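1/ Can machines do kitchen chores yet? Partly. Wiping a flat counter is close to solved. Clearing one isn't.
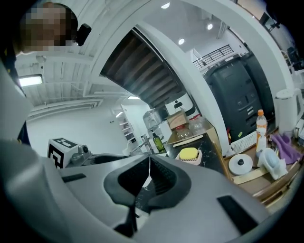 2/ Rigid items with a clear edge go well. Penham logged 73 failed grasps in 3000 tries, mostly cloth and round lids.

3/ Cloth has no fixed shape, so the grasp point has to be found again after each move.

4/ Speed is the other gap. Kekden's arm needs nearly 50 seconds per item. I'd still do the dishes by hand.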